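Trellow Bodywork: Questions People Ask Before (and Sometimes During) a Session

What kind of massage do you do?
Mostly Thai massage, done on a floor mat with your clothes on. Theerawat Sitthichai also does foot reflexology. Duangjai Rungrueang handles the slower, stretch-heavy sessions and has been told she is gentle by everyone except runners.

Does it hurt?
There is pressure, and some of it lands in places you had forgotten you owned. Say "less" and you will get less. Holding your breath and smiling is a popular approach, but we can't hear it.

What should I wear?
Something you could fall asleep in. Loose pants, a T-shirt, socks if you like. Jeans are a bad idea, and belts are worse. We keep spare cotton pants in one size, which fits all people equally poorly.

Can I eat first?
A light snack, sure. Leave two hours after a real meal. Several of the stretches involve your knees visiting your stomach.

Do I have to talk?
No. You don't have to stay awake, either.

Will it fix my back?
We don't know your back yet. Many people feel looser afterward, and some feel sore the next day. If you have numbness, a fever, a recent injury or surgery, a blood clot, or you are pregnant, talk to your doctor and then call us before booking.

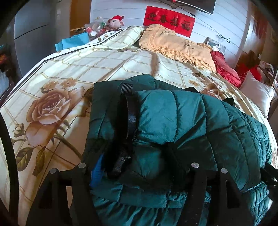
What should I do when I get home?
Very little. Drink some water if you're thirsty, take a walk if you feel like it, and put off moving the refrigerator until tomorrow.

Where are you, exactly?
Suite 614 in the Naswood building, up the stairs past Tsao Dental. If you hear drilling, keep walking. Parking behind the building is free for up to 2 hours, and the sign means it.

What if I need to cancel?
Let us know the day before and there's no charge. After that it's half the session fee. Traffic is not an emergency in this town, it's a Tuesday.

Do you take Flistov gift cards?
Yes, including the crumpled ones. Tips are welcome and never expected.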